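Wurum Hand Kit: README and data card

Version of this file: 4/9/20
Kit maker: Flostolari
Reviewed and written up by: the Jadthorpe bench group
Status: usable, with complaints

What this is

Wurum is a hand-held gripper kit sold by Flostolari. You hold it, you squeeze it, two fingers close on a thing, and a camera on the tool records the whole business so that a robot can be taught from it later. No robot is needed while you record, which is the main selling point and also the reason our robot budget got cut.

We bought two kits and used them long enough to form opinions. This file goes with the recordings we made. The first half is about the product, the second half is about the data, and there is some leakage between the two.

What comes in the case

- The gripper, with both fingers fitted
- Spare finger pads, in a bag that does not reseal
- A charging lead, short
- A longer charging lead, sold separately, which we list here in the spirit of completeness
- Kurek, the recording software, on a stick
- A printed quick start guide that covers turning the tool on and then wishes you luck

The case itself is very good. If Flostolari ever wants to get out of grippers, there is a future in cases.

Setup

1. Charge the gripper fully. The light goes green well before it is done. Leave it alone for another 40 minutes.
2. Install Kurek. Say no to the desktop shortcut, or say yes, you will get one either way.
3. Open and close the fingers all the way when the software asks. If it asks again, do it again. It has its reasons and does not share them.
4. Check the lens. Wipe it with the cloth, and put the cloth back in the case.
5. Name the session before you press record. Unnamed sessions are all called "session" and sort themselves by a method we have not worked out.

Recording

The tasks in this set are household ones: opening and shutting drawers, putting things into them, taking them out, and moving items between a table and a shelf. Each task has a one-line instruction, and the person recording is free to do it however they like. We did not script hand paths. People who were told to "act natural" became very strange, so we stopped saying it.

The lens is wide. It sees the fingers, the work, the ceiling, and whoever is holding the tool if they lean in. Rooms were not cleared for recording, and several people may be at work in the same space. Anyone planning to use these files should expect busy backgrounds, bright ceiling lights, and straight lines that bend.

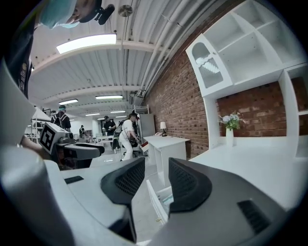 Data card

Name: Jadthorpe Drawers and Shelves
Episodes: 525
Sessions: 100
Kits used: 2
Format: video plus finger opening, one folder per episode
Language of task notes: English, of a sort
License: research use only, ask first for anything else

Each folder holds the video, a small text file with the task line, and a table of finger opening over time. Times in the table match the video to within one frame on a good day. Bad days are marked in the notes with the word "drift". We left them in because somebody always wants the bad ones, and it is usually the person who writes to complain that there are none.

People in the recordings

Everyone who held a gripper signed a consent form, and so did the people working in the room. Faces may appear, in part or in full. Sound was not recorded. If you use the set, do not try to work out who anyone is, and do not publish stills with a clear face in them.

What we liked

The pads grip well and wear slowly. The tool starts fast. Kurek has crashed on us very little, and when it did, the episode up to that point was saved, a courtesy we have not had from software costing far more. New people were making usable episodes after about an hour, including the time spent arguing with step 3.

What we did not like

The tool is heavier than it looks in the brochure, where it is held by someone with a rower's forearms. Long sessions are tiring and the later episodes show it: the hand dips, and the closing gets sloppy. Plan breaks. The power button sits where your thumb wants to rest. Small flat things, such as a single sheet of paper, are hard to pick up, and we gave up on coins altogether.

Known problems

- Finger opening reads slightly above zero when the fingers are shut. Subtract the value in the session notes.
- Ceiling lights can fool the auto exposure. The picture goes dim when the tool tilts up and takes a moment to come back.
- A few task lines say "drawer" and mean "door". Fixes are planned for July.
- Left-handed recordings are not labeled as such. Sorry to both sides.

Support

Flostolari answers email within two days and is polite about it. For questions on the recordings, write to the Jadthorpe bench group and put the session name in the subject line. If your session name is "session", please include anything else you can remember.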